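Zuvon opens its tabletop simulation package to outside labs

Zuvon has put its simulated manipulation package on general sale, ending a closed trial that ran with two customers over the summer. The software, sold under the name Sonano, lets a lab run pick, place and stacking tasks on a virtual arm before booking time on a physical one.

The release version ships with 29 task setups. Each one consists of a table, an arm model, a set of simple objects and a scoring script that can be edited in any text editor. Start positions can be fixed or randomized within limits set by the user. A task can be run from the command line or from a viewer window, and joint positions, contact forces and rendered images are written to a single log per run.

Zuvon's product lead, Idun Isaksson, said the trial changed the scope of the package. "We had planned a much larger object library. Both labs asked for fewer objects and better contact behavior, so that's where the time went." Cubes and boxes make up most of the library for now. Soft objects and liquids are not supported, and Zuvon has given no date for them.

One of the trial sites was the robotics group at Datthorpe, where Ilídio Ramalho used the package to compare grasp planners. He reported that slip on small cubes was handled well, but that the viewer slowed down noticeably when more than one camera was active. A patch for this is included in the release - Ramalho has not yet tested it.

Licensing is per workstation, with a reduced rate for teaching. Support is handled by Sæther, which also sells a two-day setup course. The course covers installation, writing a new task and exporting logs. The next one is in September and has 41 places.

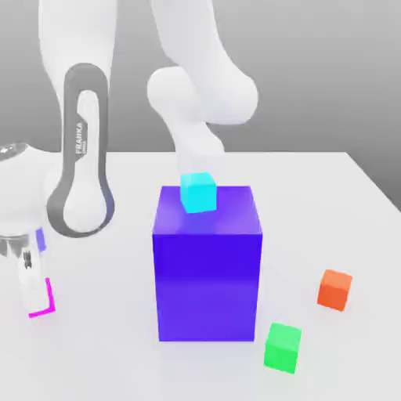
By Yanti Simanjuntak, Automation Desk

The block tasks use a white arm with FRANKA lettering, small colored cubes and a larger blue-violet box on a plain white tabletop. In one view, the cyan cube is on top of the box while the orange and green cubes are on the table. Cube positions and colors are set in the task file, and the box can be resized or removed.

Existing trial users can move their task files across without changes, with the exception of custom scoring scripts, which need a new header line. A conversion note is included with the installer. Logs from the trial version open in the new viewer but cannot be replayed.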